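Tendurton Home Services Opens Floor Clearing and Tidying Program to Fadlow Households

FADLOW - Tendurton Home Services announced Monday that its home tidying program is now open to all households in Fadlow, following a trial period in the Zornovo apartments. The program offers help with clothing, linens and small household items that have collected on floors in bedrooms, hallways and living rooms.

Under the trial, crews completed visits to 128 apartments. Each visit was carried out by a team of 2 and was limited to the rooms chosen by the resident in advance. Residents were asked to remain at home for the first part of the visit so that questions about keeping, moving or discarding items could be settled at once.

"The floor is where most residents ask us to begin," the company said in a statement. "Once clothing and small items have been picked up, the rest of a room can be sorted at a steady pace and the floor itself can be swept and cared for."

Crews work in a fixed order. Fabric items are collected first and placed in one pile for the resident to review. Small loose items follow, with clear plastic pieces given a separate check, as they are easily missed on a glossy floor. Furniture is not moved unless the resident has requested it on the booking form.

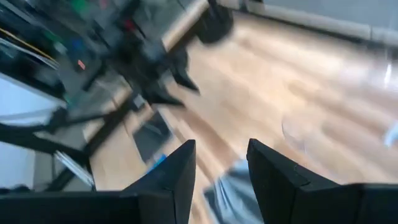
A light tan wooden floor with a pale blue-gray item lying on it. (Tendurton Home Services)

Visits may be booked for mornings or afternoons, with the first starting at 9 a.m. Households with wood floors are asked to note the type of finish when booking. Crews do not apply wax or polish, and wet mopping is not part of the service.

Storage bins and shelf liners are supplied by El Sherbiny, a household goods firm based in Fadlow, and may be ordered with a visit or bought separately. Residents may also use containers they already own.

The program will operate in 11 Fadlow neighborhoods beginning in January. Booking forms are available at the Tendurton office and at the front desk of the Zornovo apartments. Residents who took part in the trial do not need to register again.

About Tendurton Home Services

Tendurton Home Services provides tidying, sorting and packing help to households in Fadlow and nearby communities.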